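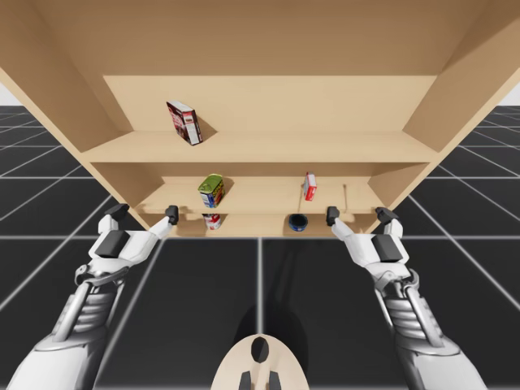
Making Room: Getting Real Use Out of Your Kitchen Shelves

I have been on a shelf kick since March and I am not sorry! It started with one sticky honey jar that had glued itself to the bottom of a cupboard, and by the end of that weekend I had every single thing out on the floor, sorted into piles, with the dog stepping carefully between the lentils. If your cabinets have reached the point where you buy cumin because you can't find the cumin, pull up a chair.

Empty it all the way

Working shelf by shelf sounds sensible, but you end up shuffling the same cans from left to right. Take everything out. Lay an old sheet on the floor and group things as they land: baking, breakfast, pasta and grains, cans, snacks, the strange little jars from somebody's vacation. I found four open bags of powdered sugar. Four!

Wash the boards before anything goes back

A drop of dish soap in a bowl of warm water will handle nearly all of it. Wring the cloth until it barely feels damp, especially on wood, and wipe along the grain. For sticky rings, lay the warm cloth over the spot for five minutes and have a cup of coffee. Old drips lift right off after that. A plastic scraper (or an expired gift card) gets into the corners where the crumbs pack down. Leave the doors open for a couple of hours so the inside dries, then put down liner if you like liner. I use it under oil and syrup and nowhere else.

Check that the shelf is level and sitting right

Put a marble on it. If it rolls, look at the pins underneath, as one has probably worked loose or been pushed into the wrong hole. Replacement pins are cheap, but take an old one with you to the store because the sizes are maddeningly close to one another. When a hole has gotten sloppy, a bit of wooden toothpick and a dab of wood glue will tighten it up nicely. Let the glue dry overnight.

A long board that has started to bow can often be flipped over, if both faces are finished. Move the heavy stuff to the ends while you're at it, close to the supports.

Weigh your cans, just once

My neighbor Agata Pace put me onto this one. She set her canned tomatoes on the bathroom scale, box and all, and got 49 pounds on one shelf. No wonder it sagged! Hers now live at floor level and the cereal has moved up.

What goes where

Every day things belong between your hip and your eyes. Above that, light and seldom used: paper napkins, the cake stand, the picnic cups. Down low, flour, cans, the mixer, the big bag of rice. Keep glass away from the very top unless you enjoy excitement.

If your shelves are adjustable, measure your tallest cereal box first and set one shelf for it, then close up the other gaps. I gained a whole extra level this way, just from wasted air over the mugs.

Deep shelves need something that pulls out. A shallow bin works, and so does a baking pan you never bake in. I have two Grarkby bins that fit my cupboard beautifully, and a roasting pan that does the same job for free. Measure the opening as well as the depth — the face of a cabinet is often narrower than the inside, and I have driven back to the store over exactly that.

Portions and labels

Masking tape and a marker, that's my whole system. I write the name and the month I opened it. For rice I also write the cup measure for 300 grams, which is supper for four at my house, and the 600 for when my sister's family comes over. Pasta gets 100 grams a person, more for teenagers.

Keeping pests out

Anything floury goes in a jar or tub with a tight lid. If you do spot moths, check the birdseed and the dry dog food too, and vacuum the pin holes and the shelf edges with the crevice tool. Take the vacuum contents straight outside.

A reader's trick

Aishwarya Arumugam wrote in to say she keeps one small patch of shelf empty on purpose, as a landing spot for groceries that haven't found a home yet. I tried it and I love it! Mine is next to the tea, and right now it holds a bag of dried apricots and a light bulb.

Next up is the linen closet, where I already know there are seven pillowcases and no matching sheets. Send me your folding tips, especially for fitted sheets — I will try every one of them.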